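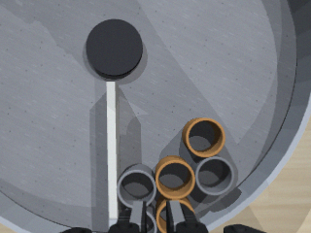 Delyth Arkwright

Quick one before the deadline, sorry, the long write-up is still sat in my drafts.

The Flulura sorting job is on hold. Simulation only, so no hardware bent and no fingers trapped, but it's a proper safety fault and Leckie want it closed before anyone at Morstead loads the same build on the real arm. Fair enough.

For those who missed the April item: round grey tub, loose parts in it, arm comes in from above and takes out what it's told to. Black disc, white bar, orange tubes, grey tubes. The tubes are the hard bit. They end up stood on end, rim against rim, and the gripper has to get a finger down between two of them. When it can't, it is meant to stop, back straight up and ask for a new target.

We did 300 runs overnight. 11 went bad, and all of them in the same way. Finger touches a rim, contact force jumps, Tisance calls the stop. Good so far. Then the retry kicks in with the old target still in memory and the limits switched off. Yes, off. The stop routine clears the work area limits so the arm can free itself, and the retry never puts them back. So the arm is live, with a stale target and no fence.

Most of those runs just went back down on the tubes, harder. Not nice, but you'd notice. The others went for a walk, well outside the tub, up to 40 cm past where the limit should be.
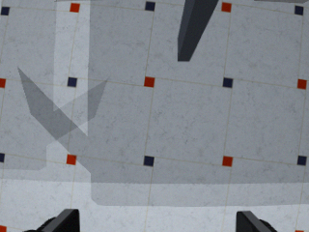
And it kept reporting "picking" the whole time. That's what bothers me most. Anyone watching the status line would have thought all was fine. The log says the gripper closed, opened, closed again, then carried on to the drop point with nothing held and marked the part as done. We only spotted it when the part counts didn't match in the morning.

What we know: it's the retry, not the planner. Run 37 does it every time from the saved start, so we've got something solid to test against. Turning retries off makes it go away, but then the job stalls on the first awkward tube and you're back to babysitting it.

What we don't know: whether the older Tisance build has it too. Somebody thinks yes. I've not had time to check and I'd rather not guess in print.

For now:
Retries off, everywhere, including the demo cell.
Don't clear a stop from the remote panel. Walk over and look first.
If your part counts are out by even one, keep the log and send it in. Don't restart over the top of it, it overwites.

Fix is half written. Limits come back on before any move is allowed, and a stop bins the old target. Needs the full overnight set again, then a slow run on the real arm with the guard shut and somebody on the button. No date yet, please stop asking.

Long version next issue, with the force plots, if I get teh time.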